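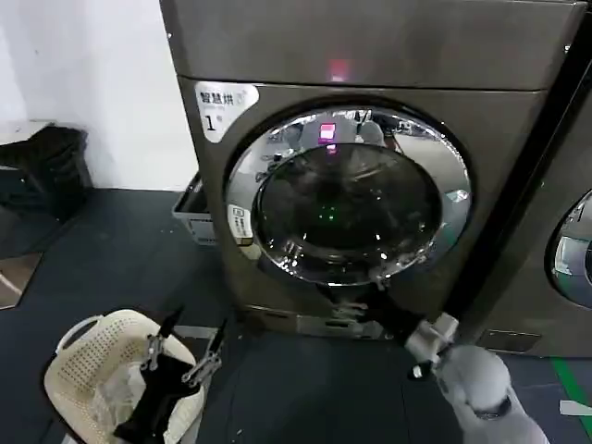
Residents' Association, Bosent House
Laundry sub-group: minutes of the meeting held on Wednesday at 7.15 pm in the ground floor meeting room

Present: the chair, the secretary, residents from the second, third and fifth floors, and the building manager from Tavares.
Apologies: fourth floor.

1. Minutes of the last meeting
Agreed with one correction. Under item 4, "washers" should read "dryers".

2. Matters arising
The second key to the laundry cupboard has been cut and is held at the front desk. The notice about leaving pushchairs in the corridor has gone up. The clock has still not been replaced. Building manager to chase.

3. Use of the dryers
The building manager reported 3,479 dryer cycles since the last service, taken from the card reader. Evenings are the busiest time. The third floor asked whether a booking sheet would help. The fifth floor said the last one was ignored within a fortnight and people wrote over each other's names. No booking sheet for now. To be looked at again in December.

It was agreed that anyone reporting a fault should give the large number on the white label at the top left of the machine. Several recent reports said only "the one by the wall" or "the grey one", and both dryers are the same colour. Dryer 1 is the one with the white label reading 智慧烘 and a large figure 1. Residents who do not read Chinese asked for an English translation on the noticeboard. The secretary will put up a card saying "smart drying".

4. Complaint about long drying times
Two residents have written in to say that towels are still damp after a full 50 minutes in dryer 1. The building manager asked Fitau, who service the machines, and was told to check the lint filter first, then the load size, and to book a visit only if the problem carries on after that.
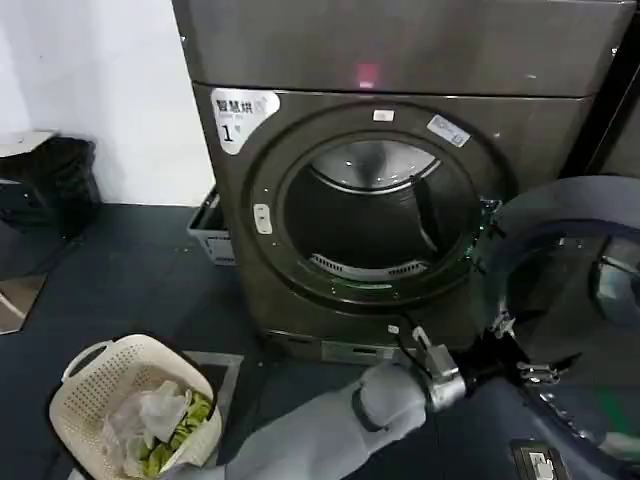 The filter is the curved metal grille with slots along the bottom edge of the door opening. Some residents did not know it was there and had been looking for a drawer. Agreed that each user should clear it before starting a cycle and put the fluff in the bin, not on the floor or down the sink. The second floor offered to write this out in large print for the wall.

Labels on the door rim are not to be peeled off. The building manager would like the door left ajar after the last load of the evening.

5. Items left in the room
A grey plastic crate has been standing on the floor beside dryer 1. Owner to move it by the end of the week, after which it will go to the front desk. Lost property is now 49 items, mostly single socks. Anything not claimed by the next meeting will go to the charity collection.

6. Detergent
Fluten have offered a bulk price on 500 sachets of unscented powder. The third floor thought this was too many to store. The chair will ask whether a smaller order can be had at the same rate.

7. Any other business
The fifth floor asked if the green stripe on the floor could be explained to new residents. It marks the line that baskets should be kept behind. To be added to the welcome sheet.

A request for a folding table was deferred, as the measurements were not to hand.

Actions
Building manager: clock; Fitau visit if the damp towels continue.
Secretary: translation card; welcome sheet.
Second floor: filter notice.
Chair: Fluten order.

The meeting closed at 8.05 pm. Next meeting same room, date to be circulated.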